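From: Apostolos Fragkou
To: clidstead-ops list
Date: Saturday, September 15, 2018
Subject: Re: Room turnover and the hand tools

On Friday the Enmont shift lead wrote:
> We were told the grippers would cut the time per room. On our floor
> they have not. Packing a resident's small items into a carton takes
> longer with the tool than by hand, and people want to know whether
> their rate is being judged on it. Also, who decides what gets
> automated after this?

Taking the points in order.

The time per room was never going to drop in this phase. The two-finger tool is slower than a hand on anything soft, and thin bags are the worst case. The Nassar schedule allows for this. Packing done with the tool is logged under code 7 and left out of the individual rate. If a team's sheet shows otherwise, send me the sheet and I will have it corrected before payroll closes.

As of last week we have 1676 logged picks from Clidstead, of which 906 are usable. The rest were dropped for missing start times or for two items taken at once. Please close the jaws on one item, place it, open fully, then move to the next.

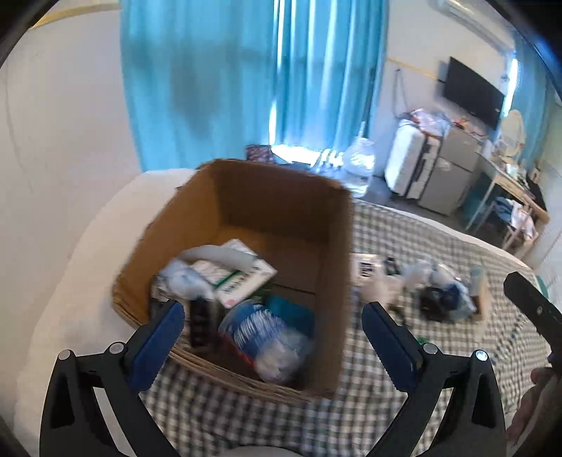 Mixed personal items are where the planned arm will do worst, and I expect them to stay manual through at least the first year. Medicine is a separate matter. It goes in the carton last, it is checked by a person against the room list, and that step is not up for automation at any site.

What does change is the split of the work. Jevov proposes one packer and one checker per pair of rooms, where we now have two packers per room. On paper the hours are equal. In practice the checker's job is more reading and standing, less lifting, and it needs a grade of its own. I have asked for that in writing – no answer yet.

On who decides: site leads get the task list in October, with 4 weeks to object before anything is installed. I would like objections by task and not by floor, with the minutes per room attached.

Wrist strain from the trigger should go in the injury log like any other strain. Two people told me about it in the hallway and neither had filed.

Apostolos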